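Manzano Creek Trail Repair: Progress Report

2 min read
Print | E-mail

3 April 2021

Work on the lower section was finished in March. The crew cleared the blocked culverts, reset the stone steps and spread new gravel as far as the Kenine bridge. The grant has paid for 60 tons of gravel so far. 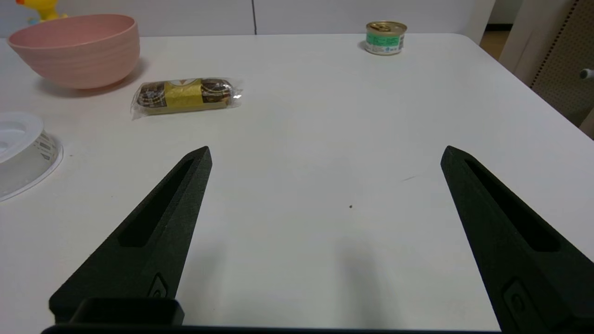
The upper section is behind. Two washouts need new drains before any gravel goes down, and the supplier in Dirkier is short on pipe. We have ordered from Droncombe instead, at $1,000 more than planned. The signs budget came in $2,000 under – that covers it, and we are not asking for more money.

The open question is the horse gate at the north end. The old one sags and the post has rotted. We would like to move it uphill to firmer ground.
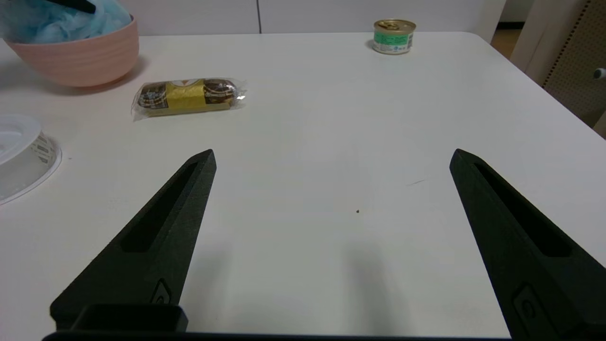
Vega Barrios would keep the gate where it is and sink a longer post, as riders already use the wide spot there to turn around. We will price both options and send the figures with the next claim.

Related
Culvert Survey, Upper Section
Kenine Bridge Deck Boards Replaced
Trail Closures This Spring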